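Two arms on the bench: a month with the Zestau pair
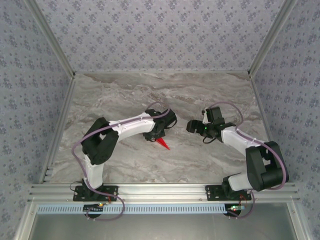
I said in the last newsletter that I'd been umming and ahhing over a two-arm kit, and several of you wrote back to tell me to stop dithering and get on with it. So I did! The Zestau pair arrived at the start of August and I've had a month of evenings with it, which is long enough to have opinions and not quite long enough to have finished reading the manual.

If you missed the earlier bit, the Zestau comes from Phan, who used to sell just the one single arm that half of you seem to own already. The pair is two of those on a shared rail, with a gripper on each and one lot of software that runs them both. You can buy the arms bare and bolt them to whatever you like, or you can have the enclosure as well, and I went for the enclosure because I have a cat and a draughty back room.

Putting it together

Phan say an afternoon. It took me two evenings and a bit of a third, though some of that was me putting a base plate on back to front and then being cross about it. The arms come built up, thank goodness, so what you're doing is mostly rail, posts, walls and wiring. The bolts are bagged by stage and the bags are labelled, and there were spares of everything except the one size I dropped down the floorboards.

Do leave the rail bolts a touch loose until both arms are on. The manual mentions this on a later page than you'd like. I did mine up tight straight away, found the second plate wouldn't sit where I wanted it, and had to undo the lot.

The cables want thinking about too. They run along the outside of the arms, so they need enough slack to go round the shoulder when it swings right back, and if you're mean with it you'll hear the gripper complaining at the far end of its reach. I gave mine a generous loop and let the rest hang below the rail. It's not tidy. Every time I've tried to make it tidy I've made it worse, so there we are.

First moves

Calibrating is done by pushing each joint to its stops by hand while the software sits there and waits for you, first one arm and then the other. It's quite soothing, really. Once it's happy you get a screen with both arms drawn on it and a slider for each joint, and I'm afraid I spent a whole evening just making them wave at each other.

The proper job I set myself was a handover. One arm picks up a little red cone, brings it to the middle, the other takes it and puts it down on its own side. Sounds like nothing! A toddler would be bored by it. But the cone is a right so-and-so to get hold of when it's lying down, because it wants to roll round its own point as soon as a finger touches it, and the gripper has to come in square across the fat end or you're chasing it all over the floor.

My first tries were dreadful. The giving arm would let go a whisker before the taking arm had closed, and down went the cone. Then I got clever and added a pause, and they both hung on like two people being polite about the last biscuit. The fix was in the settings all along, under "grip confirm", which makes one arm wait until the other feels something between its fingers. I'd turned it off on day one when I was clicking about. Turn it back on if you've done the same.

After that it went a good deal better. I ran it in batches of 34 (that being how many goes I can manage over a pot of tea) and the best batch had 5 drops in it, all of them with the cone starting off pointing towards the back wall. I still don't know why that way round is so much harder. Aiman Osman, who runs the Nukutcombe makers' evening, reckons my left wrist joint is a degree or so out and I should calibrate again. He's probably right and I'll report back.

What I like

The arms know about each other. With my old arrangement, which was two separate singles and a lot of hope, I was forever diving for the plug as one swung into the other. The Zestau software keeps a gap between them and simply stops if you ask for something daft. You can close that gap down for handovers and it goes back to normal afterwards without being told.

I like that spares are sold one at a time as well. You can get a single servo or a single finger, and you don't need to buy a whole new forearm for the sake of one stripped gear.

And it's quiet enough to have the radio on.

What I don't

The software wants an account before it'll do anything, and the sign-up page was down on my first evening. There's an offline mode, but you have to be signed in to switch it on (I know, I know).

The grippers are fine on blocks and the like and rather hopeless on anything thin. Playing cards, forget it. Phan sell softer fingertips as an extra and I do think a set ought to be in the box.

And the enclosure panels come plain, so if you want anything nicer on the walls or the floor that's your own time and your own paste.

Where to get one

Utitz have the pair in stock, with or without the enclosure, and they're the ones I bought from. Postage came in 4 boxes on different mornings, so don't panic when the first one turns up and it's all walls. They also do a hire scheme by the month, and if you decide to keep it the hire comes off the price, which I'd have gone for if I'd spotted it before I paid.

One more thing on that. The servos are meant to be checked over at 2,000 hours, and the software keeps the tally under the "health" tab. Anyone looking at a second-hand pair should ask to see that screen before handing over any money.

I'm taking mine along to the Nukutcombe evening next time if I can work out how to get it in the car with the walls on. Bring something awkward for it to pick up. Next newsletter I'll have had a go with the soft fingertips, and I've had three emails asking about running it from a games controller, so I'll try that too and let you know how badly it goes.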